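Saturday, late

The house is quiet now, and I want to write before I sleep, because tomorrow I will remember only the half of it.

I was awake at five, with no reason. In February it is already light then, a grey sort of light, and the magpies were busy on the fence. I made tea and studied my driving book at the kitchen table. I have failed the test one time and I don't wish to fail it again. My mistake was at the roundabout near the hospital, where I waited so long that the man behind me sounded his horn, and after that I forgot everything I had learned. Kausar Jafri is very patient as a teacher. She says that I drive like a person carrying soup.

We went out at eight in her little car. I did three roundabouts and the reverse park beside the library, the second time without touching the kerb. On the long road to the reservoir she let me go faster, and for some minutes I enjoyed it. I noticed the colour of the hills, which are completely yellow now. At home they would be under snow, and my father would be complaining about the path. I still find it strange that a month can mean such different things.

After the lesson I bought tomatoes and a bag of plums from the stall by the church. The plums cost 12 dollars, too much, but I had already said yes. I am learning to ask the price first. Then the post office, where I sent the parcel to Mamma: the wool socks I finished in January, a tea towel with parrots on it, and a letter of four pages. The lady weighed it at 662 grams and told me it will take 15 days, or longer. I wrote the address so carefully that she laughed in a friendly way and asked if I was a school teacher.

In the afternoon I telephoned Wenche Midtbø. We had not spoken since Christmas and I was a little nervous, but she was the same as always. Her knee is better. She has sold the boat to Ragnvald Halvorsen, who will surely paint it an ugly colour, and she has put the money away for a ticket to visit me. She needs another 2,000 kroner, she says, and then she will book. I told her to come in April when the heat is finished. We talked for so long that my ear was hot and the beans on the stove had gone soft.
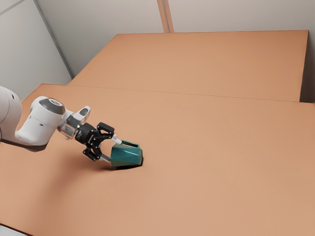

White arm over the tan tabletop.

For supper I made the beans anyway, with the tomatoes and plenty of pepper, and I ate outside on the step. The neighbour's boy was practising his trumpet. He has learned the first part of one song and he stops each time at the same note, then he begins again. I found that I was holding my fork in the air, waiting for him to get past it. He did not, tonight.

I also tried to read, but I am not getting on with the novel that Tormod Strand lent me. The English is too old and there is so much weather in it. I look up a word, I write it in the margin with pencil (he gave permission), and when I come back to the sentence I have lost who is speaking. Today's words were "dour", "to trudge" and "hearth". I like "trudge" very much. It sounds like boots. I used it on the telephone with Wenche and had to explain it in Norwegian, and there I could not find one that was so good.

One thing I am not happy about. I was short with Kausar when she corrected my mirrors for the third time. I said "yes, yes, I know" in a voice that was not kind. She didn't answer, only looked out at the road. I will bring her some of the plums tomorrow and say sorry properly.

To do: wash the blue sheets, ring the dentist, ask about the next test date, find the lid of the big pot.

The wind has turned and the curtain is moving at last. I will leave the window open and go to bed.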